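3. Materials and Set-up

3.1 The rack

The subject of this part of the project is a freestanding mug rack of the open wire type, sold under the name Grenano. It was chosen from the three racks shortlisted in Section 2 because it takes up little depth on a worktop and can be loaded from more than one side. The other two, the Baysal and the Stenow, were both of the single-post "tree" pattern and had already been covered by last year's group.

The rack is made of thin black metal bars bent into zigzag and rectangular shapes. Two upright panels stand roughly parallel and are joined by cross pieces. The lower bars form the foot, so there is no solid base plate. The weight of the rack rests on a small area of bar, and for this reason the surface underneath was treated as a variable in its own right (see 3.2).

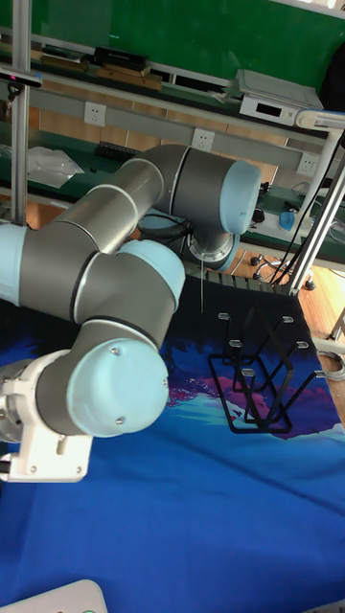
Figure 4. The wire rack on the covered table, showing the two panels and the white clips on the uprights.

Measurements of the rack were taken with a steel rule and then repeated by a second person. The overall height used in the calculations is 326 mm. Bar thickness was not used in the stability estimate.

3.2 Table covering

The table was covered with a printed cloth for all the loading work. The print is a landscape in royal blue with purple and magenta areas. The pattern plays no part in the method, but it gave a convenient way of returning the rack to the same place, and the red and magenta patch was adopted as the standard position in the Jallendale notes.

The cloth was not pinned or taped. It lies with some wrinkling towards the blue end, and the rack was kept away from this part where possible. A fold under one corner of the foot is enough to make an open wire stand rock, and any reading taken with a visible fold under the foot was discarded. We did not iron the cloth between sessions. In hindsight this would have saved time.

3.3 Mugs

Clear glass mugs with a single handle were used. Glass was preferred to stoneware for two reasons: the peg can be seen through the wall of the mug, and glazed mugs from the kitchen varied too much in handle shape. Each mug was washed, dried and wiped with a lint-free cloth before use.

4. Loading Procedure

4.1 Approach to the peg

The pegs are short. A mug brought in level tends to meet the peg with its rim or wall before the peg is inside. The approach was therefore made with the mug tipped slightly and the open mouth turned towards the rack.
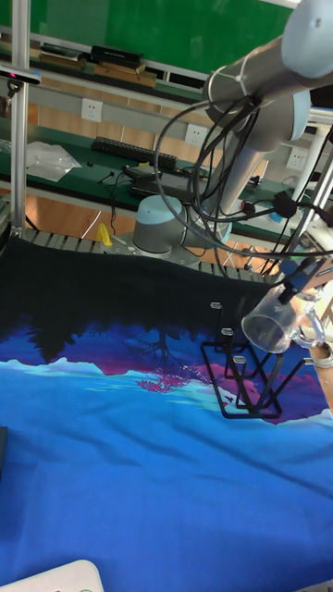 Figure 5. Glass mug held beside the rack, tipped slightly, with the silver-tipped pegs to its left.

The stepped arrangement of the pegs affects the order of loading. A mug on an upper peg hangs into the space needed to reach the one below it. Loading from the bottom upwards avoided this and was used in every run from Wednesday onwards. Runs made before then are marked "T" in Appendix B and are left out of the averages.

4.2 Recording

For each mug the recorder wrote down the peg, the order of loading, whether the rack moved on the cloth, and whether glass touched metal other than at the peg. Contact was judged by ear. Triin Dambrauskienė kept the log for all sessions so that this judgement was made by the same person throughout.

Results by peg are given in Table 3.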